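Workshop notebook - glaze bench
Sunday, April 18, 2021

Unloaded the kiln this morning, second firing of the Nudley tableware trials. Cone 6, same schedule as the last one, only with the slower cool from the top down. Kiln was at 41 when I opened it, so no excuse for any cracking.

Twelve test tiles on the top shelf, bowls on the middle, flat ware at the bottom. The bottom shelf is still firing cooler than the rest. Witness cone there had only just started to bend, and the one on the middle shelf was right over with its tip touching. I moved the flat ware down to spread the load and I think that was a mistake. Put it back in the middle next time and let the mugs have the cold shelf.

Tin white over the Zamell stoneware: good. Smooth, no pinholes on the inside curves, slight thinning at the rim which I like. Two tiles dipped for 3 seconds and two for double that. The longer dip has crawled on the corners of one tile. Stick to 3.

Copper green: still the problem one. Where it is thin it goes brown, and where it is thick it runs. I lost one bowl to the shelf and had to chip it off with the bolster. Batch 1441 was meant to fix this with extra clay in the mix, and it has helped with the running but made the surface dry. It feels like fine sandpaper. I wouldn't want to scrape a spoon across it. Half the extra clay for the next batch, and sieve it twice.

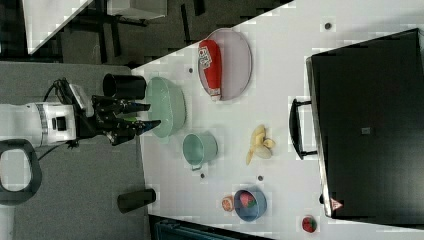

The soft matt glazes need a proper cutlery test before anything is decided. In December we passed a matt grey as fine and then it picked up metal marks from ordinary forks within a fortnight. Same method as then: stainless fork, firm pressure, ten strokes in one direction, wash with a normal sponge, look at it under the window and not under the bench lamp. The lamp hides everything.

Lemon test is set up. One slice face down on each glaze, cling film over the top, left on the shelf by the sink until tomorrow. Please don't tidy them away. If the colour under the slice has changed, that glaze is out for anything that touches food, however nice it looks.

Materials. We are down to the last bag of feldspar and it has a different lot code from the one before, so run a tile of the plain white with it before mixing anything big. Whiting is fine. Silica, some 2000 g left in the bin, enough for one small batch and not much else. I've put feldspar and silica on the Tikel order along with new filters for the masks. The old filters should have been changed weeks ago and that's my fault. Wear the spare mask until they arrive, it's the one in the lidded tub.

Shelves. Two need scraping and fresh wash. The half shelf has a slight bow, you can rock a mug on it, so I have turned it over and written the date underneath. If it bows back the other way we can get another year out of it.

Spent the last hour reading the Tamošiūnaitė notes on slow cooling again. She holds for much longer than we do and a bit hotter, and her matts come out with that waxy feel ours haven't got. Our hold is twenty minutes. I'd like to try an hour, tiles only, nothing for Nudley in the kiln in case it all goes chalky. It will add to the electric but we would learn something.

Also weighed the reclaim bucket, wrote the figure on the lid. Smells awful. Needs drying out on the plaster bats this week - the left one is damp already, use the right.

To do
Cut new tiles, with a texture strip this time so we can see how the glaze breaks over an edge
Remix copper green, half the extra clay, new batch number
Check the lemon slices
Scrape and wash two shelves
Bottom element: measure the resistance with the kiln cold and unplugged, compare with the figure inside the lid of the control box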